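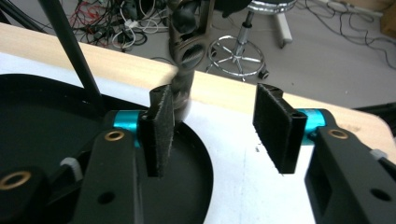
Bradetti金物では、Unirdale作業所で中古金具・機械部品の仕分けと手入れを担当するスタッフを募集します。扱うのは、工場や店舗の閉鎖、倉庫の整理などで引き取った金属の部品です。形はさまざまで、写真の灰色の部品のように、楕円の穴があいた金具状の部分の下に軸がのび、先のほうが細くなっているものもあります。軸の表面にうっすらと筋が見えるような部品では、それがねじ山なのか、加工の跡なのか、すり減ったものなのかを手元で確かめてから分類します。作業の中心は、こうした確認と記録、汚れ落とし、箱詰めです。

募集の背景
Unirdale作業所では、これまで引き取り品の大半を重さ単位でまとめて出荷していました。昨年から、まだ使える部品を1点ずつ販売する「Tovlow」という在庫棚の運用を始め、仕分けの手が足りなくなっています。部品の状態を見る人と、登録と箱詰めを進める人を、同じ班の中で交代しながら置きたいと考えています。

募集人数
2名

雇用形態
パートタイム(契約期間は3か月、更新あり)
更新するかどうかは、本人の希望と作業量をもとに期間満了の前に話し合います。

仕事の内容
引き取り品のコンテナを開け、金具、軸もの、板もの、ばね、その他に大きく分けます。電装品や油の入ったものが混じっていた場合は、別の棚に移して担当者に声をかけてください。分解はしません。
大きく分けたあと、部品を作業台に出して状態を見ます。見るのは、曲がり、欠け、さび、ねじ山のつぶれ、穴の変形です。軸ものは太さを端と中ほどで測り、先細りのものは細いほうの寸法も書きます。穴が長円や楕円の金具は、長いほうと短いほうの両方を測ります。測り方は、はじめの勤務で一通り練習します。
汚れ落としは、布とブラシで行います。洗浄液を使うのは別の班の仕事です。表面を磨いて光らせる必要はなく、土や古い油、切りくずが取れていれば次に回します。
状態の確認が終わった部品は、Tovlowの登録画面に寸法と状態を入力し、棚番号の札をつけて箱に入れます。用途のわからない部品は多いです。その場合は無理に名前をつけず、「軸つき金具」「穴あき板」のように形で登録してください。後から問い合わせがあって用途がわかることもあり、そのときは登録を書き直します。
分類の区分は現在19あります。最初から覚える必要はありません。作業台に一覧を置いています。

勤務時間
11時から19時まで(途中に休憩あり)
残業は原則ありません。12月は棚卸しのため、開始時間を早める場合があります。早める場合は前の月のうちにお知らせします。

勤務日数
週3日。どの日に入るかは、月ごとに希望を出していただき、班の中で調整します。

勤務地
Bradetti金物 Unirdale作業所
作業所は平屋で、荷受け場と仕分け室がつながっています。仕分け室には空調がありますが、荷受け場の扉を開けている間は冬は冷えます。上着を着たまま作業してもかまいません。車、自転車での通勤ができます。

応募資格
経験は問いません。次のことができる方を求めています。
細かい部品を手に取り、同じ手順でくり返し確認できること。
ノギスの目盛り、またはデジタル表示を読み、数字を書き写せること。
日本語で短い記録を書けること。
金属や機械油のにおいに強い不快感がないこと。
重い箱は台車で動かしますが、台車に載せるまでに中腰になることがあります。腰や肩に不安のある方は、面談の際にご相談ください。登録作業を中心にした組み方も検討します。

あると役立つ経験
金物店、自転車店、整備工場、倉庫などで部品を扱った経験。表計算ソフトへの入力の経験。いずれも必須ではありません。

服装と持ち物
袖口の締まった長袖と長ズボンでお越しください。靴はつま先の丈夫なものを貸し出します。手袋、保護めがね、前掛けは作業所にあります。自分の手に合う手袋を持ち込む場合は、初日に見せてください。指輪と腕時計は作業前に外し、個人のロッカーに入れてください。

待遇
時給は面談の際に書面でお示しします。練習期間中も同額です。交通費は規定の範囲で支給します。作業着の貸与があり、洗濯は作業所で行います。引き取り品の持ち帰りや個人での買い取りは、スタッフにはお断りしています。

作業の見学
応募の前に仕分け室を見学できます。見学は11時台に受け付けており、歩きやすい靴であれば普段の服装で結構です。コンテナの開封中は荷受け場に入れないことがあります。

応募方法
履歴書(写真なしで可)と、希望する勤務開始の時期を書いた用紙を、Unirdale作業所の採用係あてに郵送するか、受付に直接お持ちください。職務経歴書は不要です。書類を確認したあと、面談の日時をご連絡します。面談では、部品をいくつか実際に手に取って寸法を測っていただきます。道具の使い方はその場で説明します。測った値の正確さだけで採否を決めることはありません。
提出いただいた書類は、選考が終わりしだい返送します。返送が不要な方は、用紙の端にその旨をお書きください。

その他
姉妹作業所のKashindyeでも、木箱と棚の補修を行う方を別に募集しています。両方に応募することもできます。その場合は、希望の順を用紙に書いてください。Kashindyeの勤務時間と契約条件はこの募集と異なりますので、採用係にお問い合わせください。
募集は、人数に達した時点で締め切ります。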